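Pravdale Two-Arm Bench Cell
Equipment page, updated February 24, 2023

Two small arms, one table, three walls. Built for people who need to budget a cell now and argue about the fancy one later. Read the cost part before you email us, please.

Tool and bin work in the cell: 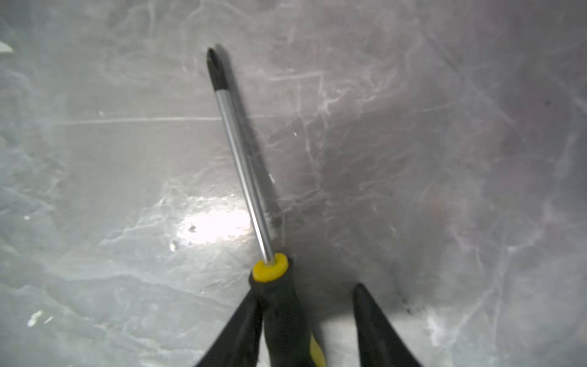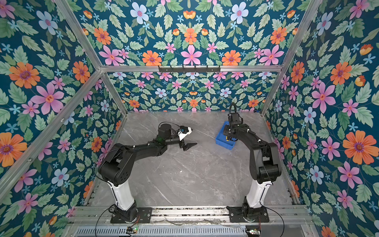
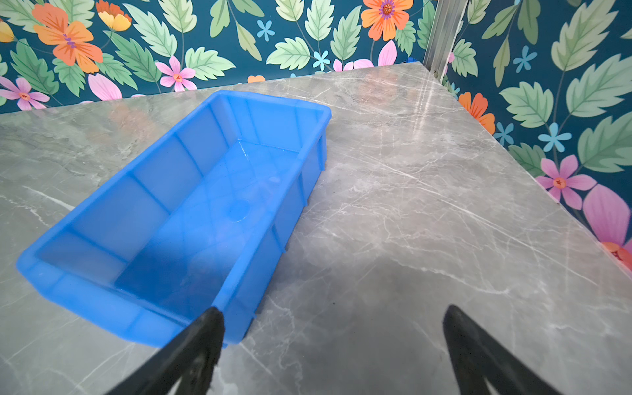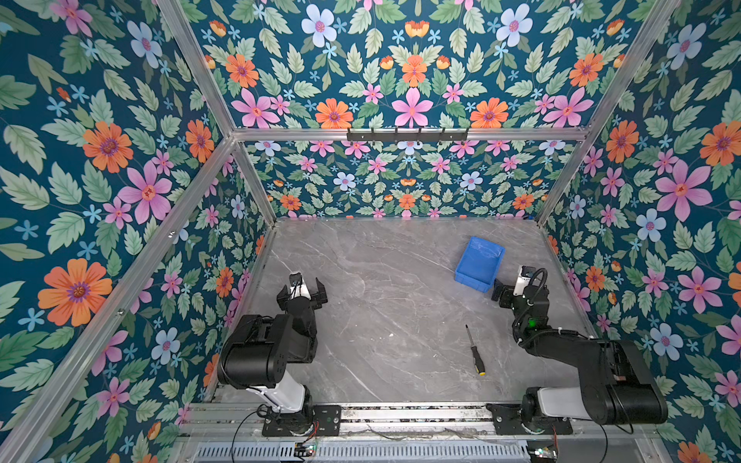
What it costs

Base cell, $2,000. Covers frame, tabletop, front rail, wall panels and vent grille. Arms are NOT in that price. People miss this every time.

Arms quoted per pair. Price moves with the motor supply so we hold a quote for 30 days and then it gets redone. Sorry.

Wrist camera kit, $333 per arm. Bracket, camera, cable. Order both at once, the second one always ends up wanted anyway and shipping is the same.

Spare finger set, $280. Buy one set with the cell. Fingers are the part that wears and the lead time on them is the worst thing about this whole product.

Crate and freight inside the lower 48, $606 flat. Lift gate extra. Tell us if you don't have a dock!!

Lead times

Frame and table ship first, usually in three weeks. Arms follow. If you ordered through Reltero they handle the arms and you should chase them, not us. Spare fingers were backed up from November and we are still digging out, so put them on the first PO.

Plan for these too

Bench or stand. Cell does not come with legs. Needs something flat and stiff that won't rock when both arms move at once.

Power. Two outlets minimum, on a circuit you don't share with a compressor or a space heater.

A PC. Bring your own. Spec sheet goes out with the quote. Don't buy the PC before you have the sheet, we've had two customers return one allready.

Setup time. Two people, one day, if the bench is ready. Calibration is another half day the first time.

Bins, hand tools, other small stuff. Not stocked here. Take it out of your consumables line and get more than you think, things get dropped.

Wall panels

Plain or printed, same price. Swap is four screws a panel. Printed sets come from Zou and the patterns change, so if you are buying several cells and want them to match, order all the panels together. We can't promise a reprint later.

Buying more than one

Price break starts at four cells. Freight does not get cheaper, each cell is its own crate. For multi-site orders we need one ship-to contact per site, with a phone number that somebody picks up.

Leasing goes through Hokance. 12 or 24 months, cell and arms only, no cameras and no spares. Their credit check takes a week so start it early if your budget year is closing.

Warranty

One year on frame and electronics. Fingers and cables are wear items, 90 days. Opening an arm joint voids the arm, opening anything on the frame is fine, go ahead.

Returns inside 30 days in the orignal crate. Keep the crate.

Quotes and questions: Ebise Bogale, sales desk. Put the number of cells, the ship-to zip and dock or no dock in the first email and you'll get a number back same day most days.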